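Plurnby unit 2, workshop walkround, 2nd January. Checked by Renu Gautam

Fire exit: clear. Door stiff, needs oil.
Extinguishers: OK, one tag missing.
First aid box: plasters low.
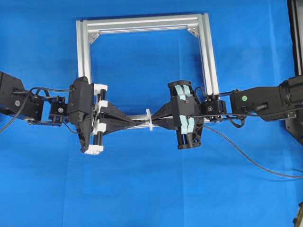 Bench area next. Lighting fine, sockets tested, one loose faceplate by the sink. Blue cloth down on the work surface, creased a bit but no trip risk. Walkway 700 mm, passes.

Ladders: 2 checked, feet worn on teh Dallberg one. Replace by February. 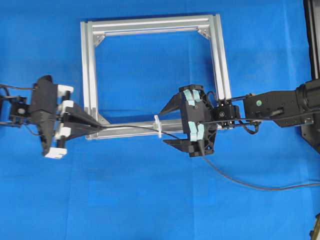
Square aluminium frame on blue cloth

Savvas to sign off.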